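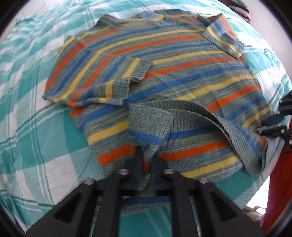

Figure 1. A striped sweater held in one of the hand-held grippers, with one sleeve folded in over the body.

Interim Progress Report to the Athumani Education Fund
Project: Household Skills for Student-Built Robots
Grantee: Grameton High School Robotics Club
Submitted by: Abilio Echevarría, Faculty Advisor
January 2020

Purpose of this report

The grant agreement requires a written account of progress and spending at the midpoint of the school year. This report covers club activity from September to the present. The award of $3,000 supports student work on the handling of clothing and other soft household goods.

Work completed

Students spent the first part of the fall designing and assembling hand-held grippers. Each is worked by a person, who performs an ordinary chore while a camera mounted on the tool records the motion. The recordings will be used to train the club's tabletop arm, which the students have named Esby.

Recording began once the design had been approved for use outside the school workshop. Students work in pairs, in their own homes and with the written consent of a parent or guardian. The chore assigned for this period was folding knitwear. Knits were selected on the recommendation of the students, who found in early trials that dish towels gave them too little practice with sleeves and collars.

As of this report, the club has accepted 911 recordings into its training set. A recording is accepted after 2 students other than the operator have reviewed it and agreed on its start and end points. Rejected recordings are kept in a separate folder with a note stating the reason.

Difficulties

Thick ribbing at cuffs and hems has proved harder to grip than flat fabric. The mechanical group is testing 3 fingertip shapes and will recommend one before the next round of recording. Labeling has also moved more slowly than planned. New members were trained on the review procedure in the fall, but several left for winter sports and their share of the work has been reassigned.

Use of funds

Spending to date has been limited to fasteners, printing material, cameras and storage drives. No change to the approved budget is requested. Itemized receipts are attached as Appendix A.

Plans for the remainder of the year

The club will complete the labeling of the folding recordings and begin training Esby on a single task, the folding of one sleeve across the body of a garment laid flat. Results will be presented at the Birkdale student engineering showcase in the spring. Representatives of the Fund are invited to attend and to visit any regular club meeting before that time.

A final report, including the training results and a full statement of expenses, will be submitted at the close of the school year.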